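Leda, second watch

Ok quick one tonight, have to be up early. Finally rewatched Leda, which I said I'd do back in August and then didn't.

So first time around I saw it at the Solís, the little theater by the bus depot, late show on a Sunday, and I was half asleep for the middle. Gave it a shrug. Elvia Tapia directed, her second feature after Kurico, and I loved Kurico, so maybe I wanted that again. It's 102 minutes. Felt like more in the theater. At home it flew by, go figure.

Plot, for anyone who skipped it: two sisters, one house to sell, a father who left a box of tapes nobody wants to play. Estrella Lozano is the older one. She barely talks for the first 30 minutes and I remember being annoyed by that. Now I think it's the best thing in the movie. The phone call with the realtor! She says "fine" four times and every one is a different word. 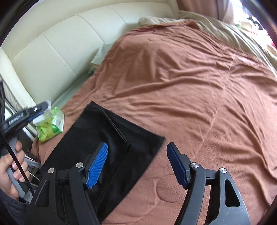

Photo: my own

The younger sister still doesn't work for me. Too many speeches. There's a dinner scene where she explains the whole theme of the movie to a guy who's only there to fix the boiler, and you can feel the air go out of it. Somebody should of cut that. Also the dream bit with the horses, no. Sorry. Kurico had a dream too but it was ten seconds long and nobody discussed it afterward.

Music is by Flerance again. Mostly piano, a bit of tape hiss, and then that one loud song over the drive to the coast. I've had it stuck in my head since yesterday. Can't find the soundtrack anywhere, if anyone knows were it's streaming please leave a comment.

The ending. Won't spoil it. I was sure she got out of the car and my friend was sure she didn't, and we argued all the way home that first time. Watched it twice through now, paused it and everything, still say she gets out. Look at the door.

Bumping it up on the year list. It was sitting at number 52, down with the stuff I finished out of stubborness, and that was unfair. Top 20 for sure, maybe higher once I redo the whole thing. Kurico stays ahead of it though.

Next up is that heist thing everyone keeps emailing me about. Probably this weekend if work lets me.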